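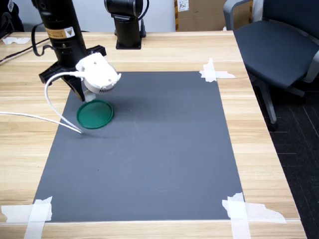

The gripper over the green lid, from one side

Teaching an arm by hand vs. by remote control: which demos for a "pick up a flat lid" task?

Asked in Arms and Grippers, 29 September 2018

Hi all! I'm new here and completely hooked. A few of us at the Hastley workshop have been teaching an arm to handle small tabletop things, and I've spent every free evening on it since April. The method is the usual one: a person performs the task a bunch of times, we record the joint angles plus a camera, and a policy learns from the recordings.

The task I'm stuck on is a round green plastic lid. It's shallow, it has a raised rim, and it lies flat on a dark gray mat taped down to the table. I want the arm to come straight down, get hold of the rim and lift. A little white block comes after that, but the lid first.

So far I've recorded 40 demos by hand guiding (arm in float mode, I hold the wrist and walk it through the motion) and 9 by remote control with a game controller. The hand-guided ones feel wonderful. You can sense the rim through the arm! But when I train on them, the arm gets over the lid, dips, and then dithers up and down beside the rim until I stop it. The remote ones look clumsy and slow, and there are too few of them to train anything on.
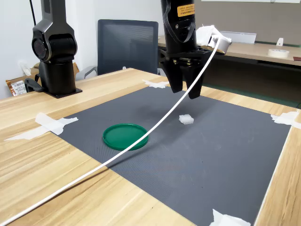

Same table from another angle, lid and white block both on the mat

What I'd like to know:

Should I keep going with hand guiding, or switch to remote for everything?

Can I mix the two sets in one training run?

How many starting positions for the lid is enough? I've been putting it back near the same spot every time, mostly out of habit.

Control loop and recording both run through the Stotutier package at default settings. Happy to post the config if it helps.

2 answers

Answer from Wanpen Sangkhawat (accepted)

Oh, I love this task. Flat things with a lip are much nastier than they look, and you learn a lot from them.

First thing to check: are your hands in the camera view during the hand-guided demos? I'd bet they are. The policy sees a big warm blob next to the wrist in every training frame, and then at run time the blob is gone. It has never seen the table without you. We had the same thing on our Sharifi bench and the symptom was the same dithering near contact.

Second, when you guide by hand you're pushing the arm with your own strength. Depending on what you log, the recorded joint positions may be where you shoved it, and the position controller can't get there on its own against the rim. With remote control the arm is doing its own work, so the commands you log are commands it can follow. Try replaying one of your hand-guided demos with nobody touching the arm. If the replay misses the rim, training on it won't help.

So I would go remote for the lid. Don't use a game controller if you can avoid it, though! Two sticks for six or seven joints is miserable. A second small arm that you move by hand, with the big one copying, gives you most of that lovely feel back and keeps you out of the picture. Slow is fine. Pause for a moment above the lid, close the fingers fully before you lift, and do it the same way each time. If you fumble, throw that one out or keep the recovery, but decide which and stick to it.

On starting positions, move the lid every single time, and turn your attention to the edges of the mat as well as the middle. I draw a loose grid on paper and tick off squares. My first good lid policy used 220 demos, and the jump came from spreading them out. The last batch hardly mattered. 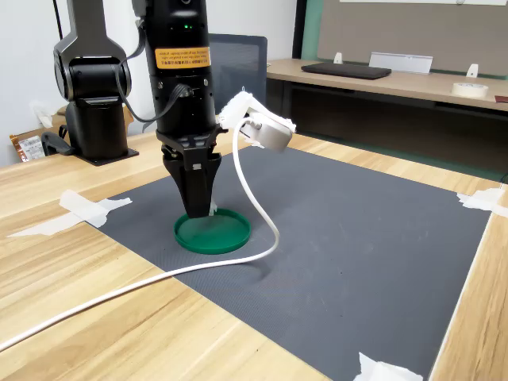 Closed fingers low over the lid, just inside the back rim

Also look at your cable. A long white one swinging over the mat will be in a different place in every demo. I'd clip it up along the arm before you record any more.

Comment from the asker: Replayed 8 of the hand-guided ones last night with hands off. Every one missed the rim!! So that's that. Building a little leader arm now, so excited.

Comment from Wanpen Sangkhawat: Yay! Post it when it moves.

Answer from flillorau_fan

Mixing is ok imo. We mix on our Flillorau setup and it's fine, just label which is which. If the hand ones look bad, only use them for the reaching part and cut before contact. I don't know Stotutier but check the recording rate, ours was dropping frames and we blamed the policy for a month.

Also try coming down tilted on the lid and not straight. Worked for me with jar lids, might not for yours.

Comment from the asker: Never thought of cutting them before contact, will try that too. Thanks!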